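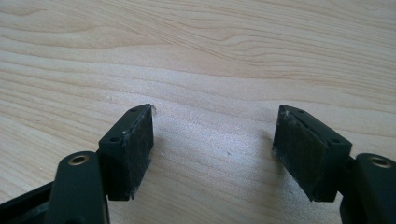 By Eleni Georgiev — March
Last updated 4:50 p.m.

The robotics club at Dinby High School is building hand-held grippers for the Katon student challenge this spring. Students squeeze the tool to pick up small objects and record each try, then use the recordings to train a robot arm.

The team has nearly 50 recordings so far, said club adviser Otakar Vaněk. Most are of simple jobs — lifting a cup, closing a box.

Senior Danica Kubíček designed the fingers. She plans to replace the pads before the contest in Cultby, where teams of four will compete.

Contact the newsroom | Back to top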